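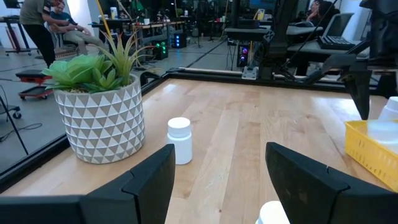

Back at the bench in Histton this week, collecting demonstrations for the bottle task. A few people asked what the job involves day to day, so I'll put it in a thread.

The task is simple to say. Small white bottles on the table, yellow basket at the side, bottles go in the basket. Two arms, each with a two-finger gripper. A person drives both arms by hand and the machine records everything they do.

One go from start to finish is an episode. We record the joint positions, how far open the fingers are, and the video. Later the model is trained on the lot and has to work out the moves for itself.

The target for this task is 66 good episodes per layout. A layout is where the basket goes and what else is on the table. After that we shift things about and start again.

The planter with the succulents is there on purpose. If the model only ever sees bottles on bare wood, it does badly the first time somebody leaves something else on the table. So we give it a thing to ignore.

It has to reach past the leaves without touching them. An episode where the gripper drags through the plant gets binned, even if the bottle ends up in the basket. I'd sooner lose the episode than teach it that.

White bottles are awkward. They have no label, so very little tells the camera which way round they are, and under our lights the pale wood throws reflections that can come up nearly as bright as the plastic. We kept them anyway. Cinex, who the work is for, pack plain white bottles all day.

The view from the wrist is the one I check first. You get the two fingertips and whatever is between them, and if the bottle is off to one side you know before the fingers close. The fixed camera is better for seeing what the other arm is up to.

It does have blind spots. With two bottles close together, a finger can cover most of one of them. We leave those episodes in. The model will meet the same problem when it runs on its own.

On what counts as good: the bottle is gripped once, lifted clear, put down inside the basket and let go. It can be lying down at the end. Cinex don't mind which way up they land, so neither do we.

What doesn't count: dropping it and picking it up again. Those go in a separate folder marked as recoveries. They are useful, but only if you know which ones they are. Our first batch had them all mixed together and the trained model started putting bottles down halfway for no reason.

Driving the arms is tiring. We do 14 episodes, then swap. Past that people get quick and sloppy and you can see it in the finger traces, lots of little corrections just before the grip.

We also want more than one person's habits in the data. I come in from the left nearly every time without thinking about it. A model trained on me alone would do the same and get stuck whenever the left was blocked.

Sunday's session gave us 21 episodes and I threw out six after watching them back. Four clipped the planter and two had a gap in the video where a cable had worked loose. The cable is now taped down.

Someone asked if we use Dovhaniuk for the labelling. We did for the Ovcombe job. For this one I'm doing it by hand in a spreadsheet: episode number, layout, who drove, keep or bin, and a column for notes.

Next layout has the basket on the left and the planter on the right. Starting that one tomorrow at nine.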